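Brenent Legal Help Desk
Progress report to the Clorammont Fund, first half of the grant year

Prepared by Shireen Ngubane, program lead

We're halfway through, and I'm delighted with where we are. The original application promised a walk-in service for tenants, small landlords and people dealing with a relative's estate, run out of our offices and staffed by our own attorneys plus two paralegals. As of the end of July that service is open, busy and mostly doing what we said it would do. Some parts are behind and I've tried to be plain about those.

Opening up

The desk opened in the spring, a few weeks later than the date in the application. The delay was all about malpractice cover. Our insurer wanted a separate rider for advice given to people who hadn't signed a full engagement letter, and it took three rounds of drafting before both sides liked the wording. Ruan Mtshali handled all of that and the result is better than what we started with. The limited-scope letter is now one page, in large type, and clients read it before they sit down with anyone.

We had set ourselves a target of 200 first consultations for the whole year. We passed it before the halfway point! I did not expect that and neither did the attorneys, who had to rearrange their own calendars to keep up. Most of the demand has come from tenants. Security deposits are the biggest single topic, followed by repairs that a landlord has promised and not done, and then notices to quit that turn out on reading to be missing something the law requires.

The consultation itself is set at 30 minutes. We tried shorter slots in the first weeks and they were no good. People arrive with a shopping bag of letters and it takes ten minutes just to put them in order. With the longer slot the attorney can read the papers, explain the options and write down the next step on the yellow sheet, and the client leaves with a copy.

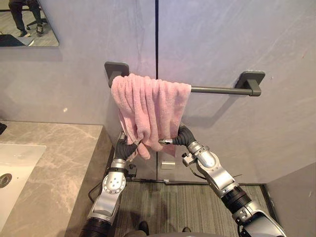

Landlord and Tenant

Mpho Ndlovu has taken the lead on this side and her work has been a real pleasure to watch. She settled most of the deposit disputes with a single letter. The letter quotes the statute, lists the deductions the landlord made and asks for receipts within the time allowed. Where the letter didn't work, we helped the tenant file in small claims and prepared them for the hearing. We don't appear in small claims ourselves under the terms of the grant, but preparation makes a huge difference, and several clients have come back just to tell us how it went.

We've also been hearing from small landlords, usually people who rent out one unit or half of a two-family house. Many of them are using a lease they downloaded years ago. Mpho has drafted a plain-language lease and a move-in condition checklist that goes room by room, with a space for both signatures on each page. The checklist has been the most requested handout on our rack, and we have reprinted it twice.

One thing to flag: we run a conflict check before every appointment, and in a town this size it does catch people. If we've already advised the landlord, we can't advise the tenant. So far we've sent 27 people elsewhere for that reason. Te Moana, the community law office across the county line, has agreed to take our conflicts by direct referral, and in return we take theirs. That agreement wasn't in the application and it costs nothing.

Wills and Estates

This is the part that's behind. We planned a monthly evening clinic on wills, health care proxies and small estates, and we've held only two. Lizelle Mabaso was on leave for part of the period and there isn't another attorney here with her background in probate. The two clinics that did happen were terrific, though - every chair taken, lots of good questions, and a line at the end for the proxy forms. Lizelle is back full time and the remaining dates are booked at 6:30 p.m. in the library meeting room.

We would like to change one thing here with your approval. The budget has a line for printed estate planning workbooks. Clients at both clinics asked for something much shorter, so we'd like to print a four-page guide and move the balance to interpreter hours, where we're running over.

Intake and records

Tadeo Bustos moved our intake off paper and onto Clalo, the case tracking system we described in the application. It went live in the second month. He rebuilt the intake form three times after sitting with the paralegals and watching where they got stuck, and it's now quick enough to fill out while the client is still talking. Closed files are reviewed before archiving to make sure the yellow sheet was scanned.

The follow-up calls are going less well. We said we would phone every client after 30 days to ask what happened. We reach fewer than half. Evening calls get a better response than daytime ones, and Tadeo is going to test text messages, with consent collected at intake.

Spending

Staff costs are on budget. Interpreters are over, printing is under, and the insurance rider came in a little higher than quoted. The full ledger is attached as Schedule B.

Next six months

Four more estate clinics. A second walk-in morning, if we can find the attorney hours. A revised deposit letter, as Mpho wants to add a version for roommates who moved out at different times. Ruan will send the renewed insurance certificate separately once it arrives.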